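The Furniture Open House in Gernenville

I almost didn't go. It had rained all morning, my good shoes were still damp from the night before, and Gernenville is one of those towns you only reach by getting off the highway two exits too early and then following the river until you lose your nerve. But my sister-in-law had been after me since January to look at real furniture before buying another thing off a screen, and the Triretov showroom only opens its back rooms to the public once in a while. So on May 4, 2026 I put on the other shoes and drove out.

Parking first, because I know some of you will ask. There's a gravel lot behind the building and it fills up. I ended up by the feed store and walked back along the canal, which was pretty, if muddy. The front door sticks. Push hard.

Triretov sells furniture but they also finish a lot of it on site, and that's the part I wanted to see. We were met at the desk by Leonie Sutcliffe, who gave us name stickers and coffee (good coffee! in actual cups!) and sent us through in small groups. Mine was a retired couple from out of state looking for a bed, a young guy who kept measuring doorways with his arms, and me.

The first stop was the upholstery room. I could have stayed there all day. Bolts of fabric up to the ceiling, a long cutting table, and that smell of new cloth and chalk and a little bit of machine oil. A woman was pinning a seat cover inside out over its foam and didn't look up once, and I don't blame her, I wouldn't want me hanging over my shoulder either. She did let us feel the difference between two creams that looked exactly alike to me until she held them up by the window. One went yellow and the other went almost gray. I've now been home for a while and I've checked every cream thing I own by the window, and I have bad news about my curtains.

What I learned there, mostly, is to ask what's inside a cushion before falling in love with the outside. They had one cut open on the bench so you could see the layers, a firm middle and a softer wrap around it. I always thought squashy meant comfortable. Then I sat on their test bench, squashy end first, and after a few minutes I was leaning like a boat. The firm end was so much nicer. The doorway guy agreed with me and he was built like a refrigerator, so that's two very different votes.

Next came the stone room, which is colder than the rest of the building, so bring a sweater. Halldóra Vídalín runs it and she is wonderful, very dry, talks to the slabs a little. She had three pieces leaning on a rack and made us guess which would be the most trouble to live with. I picked the dark one. Wrong! It was the whitest, the one I'd have taken home in a heartbeat. Her feeling is that a busy stone with a lot of color running through it is kinder to an ordinary household, because your eye goes to the pattern and skips right over the ring from somebody's glass.

And oh, the pink. I did not think I was a pink marble person. I grew up with a pink bathroom and swore off it for life. But this was soft, rosy stuff, all smoky swirls, and it changed my mind in the time it takes to drink half a coffee. I asked about care and she said to wipe up lemon juice and wine right away, use coasters, and stop buying sprays. She uses warm water and a drop of dish soap on hers at home. I wrote that on the back of my hand and it washed off, so I'm putting it here where I can find it again.

The retired couple asked how you'd ever get a top like that up a staircase, and Halldóra told us about an apartment delivery where six people carried one up and then had to carry it back down again over a banister. Measure your stairs. Measure the turn in your stairs. The young guy looked very pleased with himself.

After that they let us wander the showroom on our own, and this is where I got a bit silly and sat on everything. The Zulu line is low and deep, lovely to look at, and I needed a hand getting out of it. The Ratuder chairs are more my speed, upright, with arms at the right height for holding a book. I'm not wild about the legs, which are skinny and come to a point, and I can picture exactly what they'd do to my kitchen floor. They'll fit felt pads if you ask.

The ticket on the one I liked best said $1,325, and I stood there doing math for a good long while. That's more than I've ever paid for a chair. It's also less than I've paid for all the bad chairs put together, if I'm being fair, and one of those is currently holding up a plant in the garage.

What won me over was how they'd put the colors together. I'd have been scared to set cream upholstery anywhere near pink stone, I'd have thought it would come out looking like a wedding cake. It doesn't! The cream calms everything down and the marble gives you something to look at. I kept walking away to see the dining sets (too big for me, all of them) and coming back around to it. I was still mulling it over when Leonie came through to say the next group was starting, and could we please return our cups.

A few practical bits. The restroom is up a half flight of steps and there's no elevator that I could find. Kids are welcome in the showroom but not in the stone room, which seems right to me. There's nowhere to eat in the building, so I went to the bakery by the bridge and had a cheese roll and a slice of rhubarb cake, and I'd make the drive again for the cake alone. They'll lend you fabric swatches for a small deposit. I took the yellowish cream, the grayish cream, and a green I had no business taking.

I didn't buy anything. I did come home and move my armchair to the other side of the window, and it's better over there. The swatches are pinned to the back of it and I keep changing my mind depending on the weather. Stone samples you can't borrow, sadly, but Halldóra will mail you a little offcut if you write and ask her, so I've written and asked.

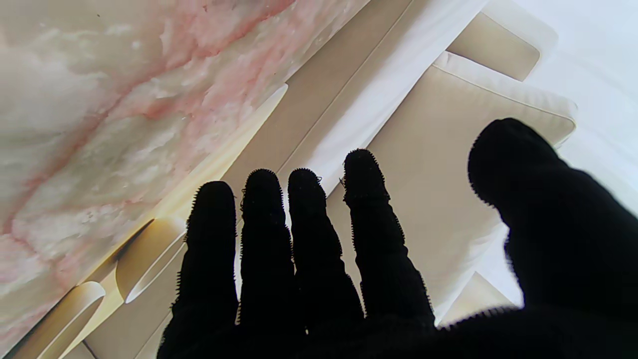

Pink-veined marble with cream upholstery, Gernenville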